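The Lemon Clause

When Aunt Gronik died she left 2,000 dollars, a house with a slanted kitchen, and a recipe for lemon cake that had won the Pruscombe fair 15 times. The money went to the church roof. The house went to my cousin. The recipe went to me and to Dirk Dekker, jointly, on the condition that we agree on it.

Dirk was her neighbor. He had eaten the cake every Sunday for most of his adult life and considered this a form of training. I was her niece and had once been allowed to hold the whisk. You can see how it would be hard to say which of us had the stronger claim.

The recipe itself was on the back of a seed envelope. It called for butter, flour, eggs, "the sugar," and lemons, and at the bottom it said "bake until right." Next to the lemons there was a number, and the number had been sat on by something greasy. I read it as a two. Dirk read it as a seven.

"Nobody puts seven lemons in a cake," I said.

"She wasn't nobody," said Dirk, and took off his hat.

We took it to Mr. De Bruijn, the lawyer, who had drawn up the will and regretted it. He held the envelope to the window. He held it to the lamp. He said that in his professional opinion it was a numeral, and he billed the estate 200 dollars for that, though the estate by then was mostly a roof.

So we baked. I made mine on a Thursday with two lemons and it was a perfectly nice cake. Dirk said it tasted like a cake that had heard of lemons. He made his with seven and brought it over in a roasting pan, because it would not come away from anything smaller. I had a slice. My left eye shut and stayed shut through dinner.

"Bracing," Dirk said. He was crying a little himself.

By May the whole town had taken sides. The Twos sat on the left in church, under the new roof, and the Sevens sat on the right, where it still leaked. The grocery in Briletholm ran out of lemons and then, smelling money, ran out of them again at a higher price. My cousin, who had the house and should have been content, announced that she had always thought it was a four and was not spoken to by either side.

The fair was coming and the judges wanted one Gronik cake, entered under one name. Mr. De Bruijn suggested a compromise of four and a half lemons. My cousin claimed a moral victory. Dirk and I were united for the first time in our contempt for it, and I suppose that is what got us into the same kitchen.

We met at his place the evening before. He had laid out 690 grams of flour, weighed on the scale he used for fishing. I had brought the envelope in a plastic sleeve. He poured two glasses of something brown and we looked at the number again, the way you look at a crossword you have already filled in wrong.

"She never measured," he said after a while. "I used to watch her through the hedge."

"You watched her through the hedge?"

"For the cake," said Dirk, turning the color of a brick.

I looked at him, and at the hat on his knee, and did some arithmetic about all those Sundays. Then I got up and found him a knife, and he began to slice the first lemon, very thin and very slowly.
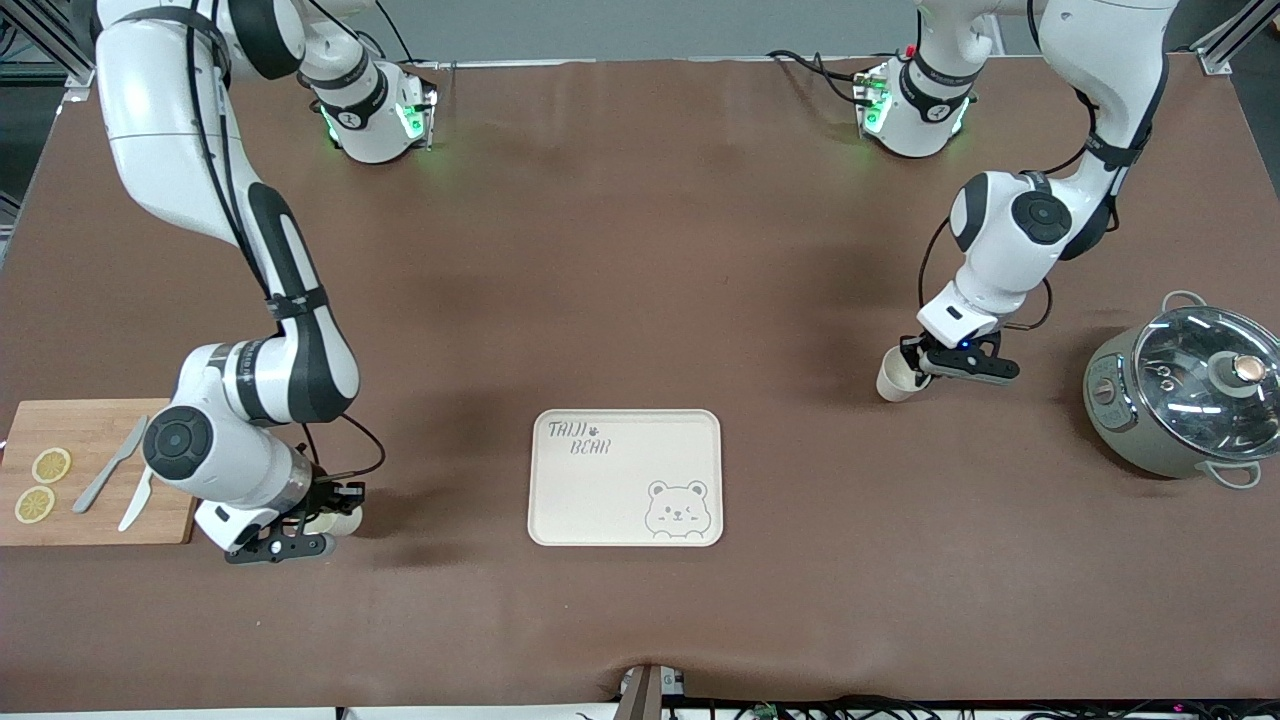

Two slices cut, and the argument still to come.

"That's one," I said.

"It's a small one," said Dirk. "She'd have called that a half."

We went on like that until after midnight. I would say stop and he would say she wouldn't have, and then he would taste the batter, look out at the hedge, and hand me the spoon. At some point we lost track. Neither of us has ever told the other what he or she thinks the total was, and the peels went straight to his chickens, who resented them.

The cake took second. A woman from Briletholm took first with a plum tart, and the Twos and the Sevens walked home together in order to complain about her properly.

I keep the envelope in the drawer with the string. Dirk still comes by on Sundays, and he brings his own fork. Last week he asked to see the number again, turned it upside down, and said that from there it looked to him like an L.

"For lemons," he said.

"Eat your cake," I told him, and he held out his plate for the end piece.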